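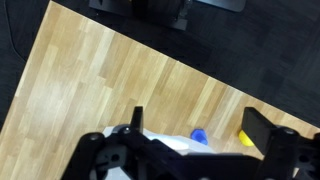 How much of the 2020 equipment money is still open? $200 per bench for small parts, plus whatever we don't spend on the second table.

Kamlesh Tomar wrote:

> Flakden quoted 17 finger pad sets and 180 feet of cable sleeve. I'd like to order both in one go. Does anyone object?

No objection to the pads. I'd hold the sleeve until we know where the new table goes.

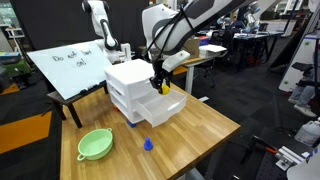

*Ball held over the open bottom drawer.*

The Trunlow quote came back at $133 per mounting plate, shipping included. Pallavi has the PDF. They will keep that price through the end of the quarter, so we have time to settle the list below.

1. Table and frame. Same height as the current one, with a lower shelf. Mitra wants leveling feet; I'd take them only if they don't add a week.

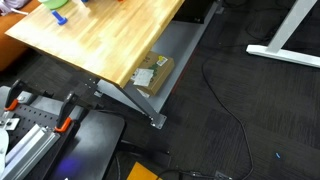 2. Cable covers for the carpet. Seema is asking Bresent for a price per foot. Please send her your run lengths.

3. Spare gripper. Push to next year unless Kuldeep finds money in travel.

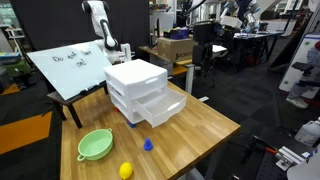 Storage and test objects should get their own line in the budget. Last year they went under office supplies and we lost track of them. The white three-drawer organizer is the kind I'd buy again for the second table, along with another whiteboard and stand for the "Do not turn on!" notice. Please reply with changes to the list before I send it to purchasing.

Pallavi, can you forward the Trunlow PDF to the list?

Mitra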